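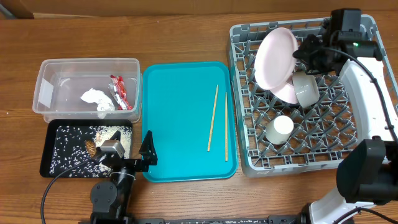
Shared Kitchen FAQ – Dirmont House

Please read before emailing. Most of what we get asked is on here somewhere.

Who can use the kitchen?
Anyone renting a desk or studio on a monthly plan. Day pass people too, but only the sink, kettle and microwave. No oven on a day pass, sorry.

What are the hours?
7 a.m. to 10 p.m. Door locks by itself after that. If your lunch is stuck inside, it's stuck till morning.

How do I book the oven?
Sheet on the door. Max 2 hours per booking, 4 bookings a month. Write your name AND studio number. "Me" is not a name.

Can I book for a group?
Yes, up to 40 people if you take the lounge as well. Email Lamisi Akolgo first – she needs a week. Bigger than that, try the hall at Bawa across the street.

Where do dirty dishes go?
Wash, rack, put away. Same day. Anything left overnight goes in the gray bin by the back door and you can fish it out yourself. Bin gets emptied at the end of the month.
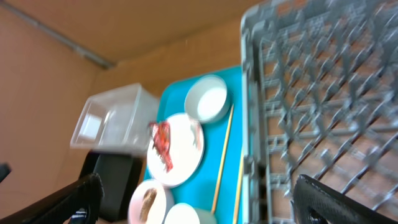

Is there a dishwasher?
No. Was one, leaked, gone. We priced a new one in July and with the plumbing it came to $1660, so not this year.

What about food scraps?
Compost pail under the sink. No meat, no oil, no tea bags with staples. Rice and pasta in the pail please, NOT down the drain. Wrappers and paper towels go in the regular trash.

Can I leave food in the fridge?
Labeled, yes. Name and date. Fridge gets cleared every two weeks, unlabeled stuff goes first. Freezer is full, don't ask.

Whose mugs are those?
Open shelf = everybody's. Closed cabinet = Stulano Ceramics upstairs, hands off. Want to bring your own? Fine, but it may wander.
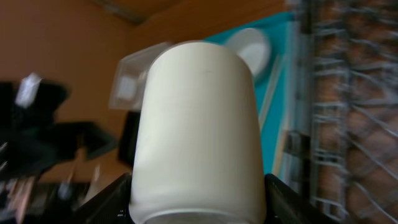 I broke something. Now what?
Sweep it up, wrap the peices in newspaper, tell Quentin Delorme. No charge for cups and plates. Appliances are different, see your rental agreement.

Allergies?
We can't promise a nut-free kitchen. Too many cooks. There's one cutting board kept for allergy use, hanging left of the window – please dont use it for anything else.

Can I store my own pans?
One shelf per studio, first come. Waiting list is with Elikem Arthur.

The microwave is dead again
Check the breaker, second panel in the hall. Still dead, text Elikem. Don't open it up.

Guests?
Fine if you're with them.

Lost key card?
Front desk, mornings only. New one takes a day.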